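In Praise of the Big Empty Square

I grew up in Trutdale, where every open patch of ground got filled. A bench would appear, then a planter, then a sign telling you about the planter. By the time I left for college the little square by the post office had so much in it that you walked through it sideways with your groceries. People were proud of it, and I understand why, because somebody had paid for each of those things and meant well.

But I've come around to loving the opposite. I love a big, plain, paved space with nothing much going on in it, and I want to make the case for it, because these places get such a bad rap! Say "plaza" at a public meeting and you'll hear "windswept" within the minute. You'll hear "dead space." You'll hear that it needs activating, a word I would happily retire.

I lived for a while in Durkska, in an apartment 51 steps above a paved square the size of a ball field (I counted the steps because I had a bad knee that winter). When I moved in I thought the square was a waste. By spring I was planning my days around it. Kids learned to ride bikes there, wobbling out in huge loose circles with nothing to hit. Two old men walked laps before breakfast, always in the same direction, arguing the whole way. A woman practiced the trombone at the far end, where it bothered no one, and on a still evening you could hear her from my kitchen, getting a little better every week. None of that was on a schedule. You couldn't have put it on one.

And then there's the paving itself, which I will talk about for as long as you let me. Squares of one color next to squares of another: it's about the oldest idea there is, and it works every time. Children can't leave it alone. They hop the dark ones, or they hop the pale ones, and they make up terrible penalties for missing. I'm a grown adult and I still do it when I think I'm alone. A big checkered floor also lets you feel how far you've got to go. You see the blocks close to your shoes, each with its own stains and speckles, and then you look up and they've all run together into one color way off ahead of you. I get a little lift from that every single time, the way some people do from the first sight of the ocean.
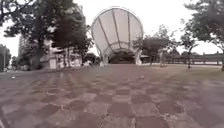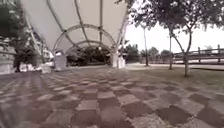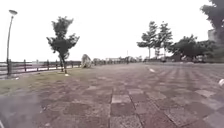
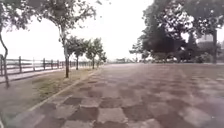

Square paving in two tones, with all the room you could want. The white canopy is in the first photo.

The usual complaint is weather. Fine, yes, an open plaza in December can be brutal, and in a heat wave I wouldn't send my worst enemy across one at noon. Put trees along the edges, give people somewhere to duck out of the rain, and please put in a drinking fountain. I'm all for edges! Edges are where you sit with your sandwich. What I'm asking is that we leave the middle alone.

The second complaint is money, and this is the one I hear from reasonable people. Harms, the next town over from where I live now, spent two years arguing over its old market square. The plan on the table was called Cesta, and it would have put in raised beds, a splash pad, 60 fixed seats and a row of kiosks. I went to look at the drawings and they were lovely. I also couldn't find a single spot on them where you could kick a ball. In the end the town ran short and only fixed the paving and the lights, and there was a lot of long-faced talk about a missed chance.

Well, I was there last summer for the street dance, and 333 people signed the guest book, and I'd guess a good many more danced right past it. Try that with raised beds. The next morning I went back for coffee and it was bare again, swept clean, with one kid dragging a stick along the joints between the stones. Same square, and I couldn't tell you which version I liked better.

My aunt is 81 and walks with a cane, and she'll tell you she likes a level floor and a long view, so she can see who's coming and decide whether she feels like talking. She finds the fussy little parks tiring. There's always a step, or a curve, or a pot in the way. I'd put her opinion ahead of most of the reports I've read on the subject.

So if your town has one of these places, go stand out in the middle of it this week. Bring a kid or a kite if you have one. And if there's a hearing coming up about what to put there, go to that too, and ask them to leave some of it open.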